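Flotesness Shared Workrooms
Minutes of the users' meeting, 26/10/2025

Present: one representative each from Fistano, Perken and Abou Zeid, and the building manager.

1. Minutes of the last meeting
Agreed without changes.

2. Sorting of drinks rubbish
The manager reported that mixed bags from the ground floor are still being turned away by the collector. The bill for these came to £304, against £164 in the period before. It was agreed to keep the two table-top cups, grey for bottles and yellow-green for cans.

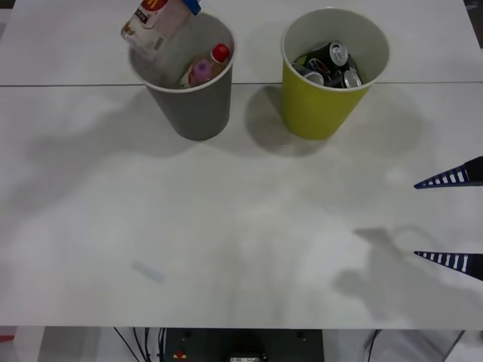

Food bags and wrappers are to go in the general bin by the door. Perken asked whether caps should be left on bottles. The collector accepts them either way, so no rule was made. Bottles must be emptied at the sink first.

3. Size of the cups
Fistano said the can cup fills well before the bottle cup and asked for a larger one. Abou Zeid would prefer it to be emptied more often. Agreed to empty both at midday and at closing, and to look at it again in February.

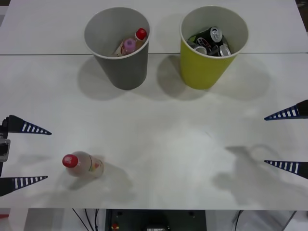
Item 3: bottles in the grey cup, cans in the yellow-green cup.

4. Tables
Users are reminded to put their own bottles away before leaving. The white tables are to be wiped down at the end of each booking. 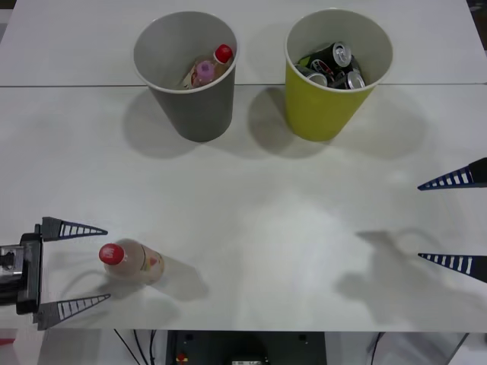 Perken offered to supply cloths until the next order arrives. Accepted with thanks.

5. Any other business
The key to Room 143 is missing. Please check drawers and coat pockets.

Next meeting: February, date to be confirmed.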